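A Morning at the Vurkoneo Open House

I had been meaning to go to the Vurkoneo open house for years, and every May something got in the way - a dentist, a leaky roof, my sister's move. This time I put it on the kitchen calendar in red pen, and at half past eight in the morning I was standing at the gate with a thermos and a paper map, very pleased with myself.

Vurkoneo, if you don't know it, is the old button works on the river side of Skelavus. They make buttons there to this day.
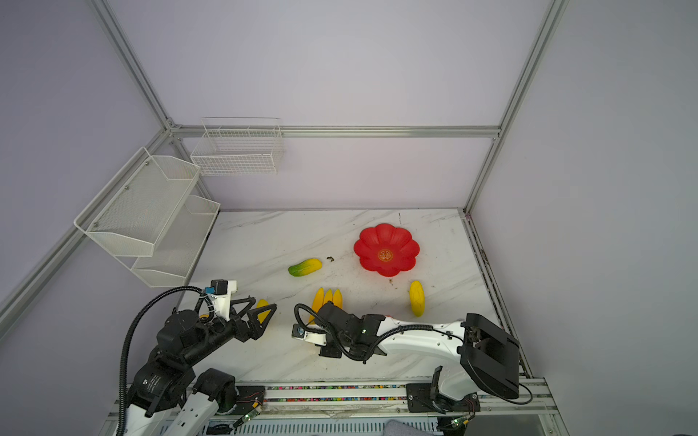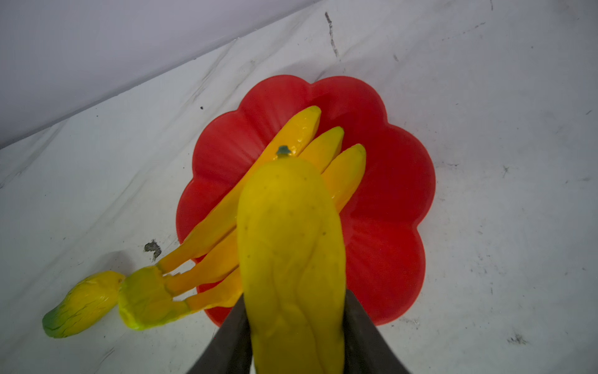

I came for the buttons, though, and the buttons are what I want to tell you about. The tour starts in the casting room, where the color is mixed into the resin before it is poured into sheets. I had always supposed that red was red. Well! Our guide pulled out drawer after drawer of sample chips, and there were reds leaning toward brick and reds leaning toward raspberry, and one bright glossy one, very like the flower-shaped plate with the toy bananas on it, that she said was a favorite for children's raincoats. The sample library holds 3,388 chips in all, every one with a little handwritten number on the back, and the oldest drawers smell wonderfully of cedar and machine oil.

From there we went down a short flight of iron steps to the cutting floor. You are given foam earplugs at the door, and you should use them. The blanks are punched out of the sheet and drop into a chute with a noise like hail on a porch roof, and then they go along to the Dobos lathes, which are older than I am and a good deal better looked after. Each one turns the face of the button, cuts the rim, and drills the holes. I stood at the rail far longer than I should have, and the rest of my group had gone on to the tumbling barrels before I noticed (I caught up with them by following the earplug box).

The barrels were my favorite part. The buttons go in dull and scratchy and are rolled with wooden pegs and polishing paste for 96 hours, and we were allowed to put our hands into a tray of finished ones. If you have ever pushed your hand into a sack of dry beans at a feed store, you'll know the feeling. A little boy next to me had to be asked twice to take his arm out, and I had a lot of sympathy for him.

Lunch was in the Patell canteen across the yard. I had the split pea soup and a roll, and they cut the coffee cake generously. There is a long glass case on the wall in there with the company's old sales cards, the buttons still sewn on in rows, and I spent my second cup of coffee walking up and down in front of it. My grandmother kept her spare buttons on cards exactly like those, in a cookie tin that I was allowed to sort on rainy afternoons. I looked for her green ones with the anchor and didn't find them, but there was a navy blue pair that came close.

The shop is by the exit and sells seconds by the scoop. I bought 6 scoops, two of them mostly coat buttons, and I have no plan for any of them.

A few practical notes. Parking is on the grass behind the boiler house, and it was soft after the rain, so wear sensible shoes. The tours fill up by ten. The iron steps have a handrail on one side only, but there is a ramp around the back if you ask at the gate.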